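The Mamthorpe Lantern Walk, and Why My Shoes Are Still Drying

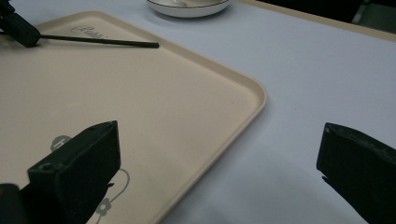
Posted by Declan Buckley | Filed under: Weekends Away, Walking Tours | 2 comments

So I finally did the lantern walk. If you've been reading this blog for a while you know I've been threatening to go to Mamthorpe for ages, mostly because my sister went with her book club and has been insufferable ever since ("oh, you haven't seen the Weigh House at night?"). Well, now I have, and I have opinions.

First, getting there. I took the afternoon train and then the local bus, which drops you at the bottom of Tanner Hill. It's a climb. Pack light! I had my big roller bag because I'm an optimist about outfits, and the sidewalk up there is all cobbles, so everybody on the hill heard me coming. I stayed at a guesthouse called Estero, right behind the old fish market. Small room, excellent shower, a window that looks straight down into somebody's vegetable patch. The breakfast is included and they will keep bringing you toast until you physically leave the room.

The walk starts at 8:30 in the evening from the steps of the corn hall. In September that means you get a bit of dusk and then proper dark by the second stop, and I would say that's the best time to go. In midsummer it would be broad daylight for the first half, and I can't see the plague story landing the same way with the sun in your eyes.

Our guide was McGrath. Just McGrath, that's how he introduced himself, and that's what it says on his badge. He wears a long gray coat and carries a lantern on a pole, and he has one of those voices that doesn't seem loud until you realize you're standing at the back of the group and haven't missed a word. He taught high school history before this, and you can tell, in that he will wait in total silence for people to stop talking. (It was the couple with the stroller. They stopped talking.)

I don't want to give away the whole route, but a few highlights.

The Weigh House is the big one. This is where the wool merchants brought their bales, and where, in 1,781 separate entries in the town ledger, somebody wrote down exactly who was cheating whom. McGrath recited a few of them from memory and they are so petty and wonderful. A man was fined for putting a wet sheepskin in the middle of his bale. Then he was fined again the next month for putting in a bigger one. I would read a whole novel about this guy.

After that you go down Needle Passage, and if you have broad shoulders you'll be going sideways. The story here is about a glove maker's widow who kept the shop open for years under her dead husband's name, signing his letters and paying his taxes and everything, and the neighbors all just went along with it. It's supposed to be a ghost story because people hear the shop bell, but I liked her so much that I forgot to be scared.

Then there's the bell tower. Be warned, it's 192 steps and there is no railing for the top part, only a rope. You can skip it and wait at the bottom with no hard feelings, and a good third of our group did. I went up because I'd eaten a lot of that toast. At the top McGrath put out the lantern and let us stand there for a minute looking at the river, and somebody's phone rang, and it was mine. Sorry, everybody.

And the shoes! The last stop is the old ferry landing, where you hear about the flood and the boatman who went back for the bishop's dog. The landing is stone, it slopes, and it's green with weed at the edges. I stepped back to get a better look at the high water mark on the wall and went in up to both ankles. McGrath didn't break off his sentence. I'm told I am not the first.

Some practical stuff, as I got emails after my last post complaining that I never include any.

You book through Trumeo, the little travel office next to the post office, or you can pay on the night if there's room. The walk runs 93 minutes according to the leaflet, which made me laugh, but I checked my watch when we finished and it was dead on. Kids are fine if they can handle a hanging or two. Strollers are a bad idea, see above regarding cobbles. Bring a flashlight for the passage, and wear something with a grip on the bottom, please learn from me.

For food beforehand, I had a bowl of leek soup and a cheese roll at the cafe in the corn hall basement. They close at seven, so don't leave it late. Afterward your only real choice is the pub by the bridge, where the fire was lit and I could take my socks off under the table like an animal.

Would I go again? Yes, and soon. McGrath does a different route in winter that goes out to the leper chapel, and my sister hasn't done that one yet. I've already asked Estero about a room for the week the winter walks start, and this time I'm bringing boots.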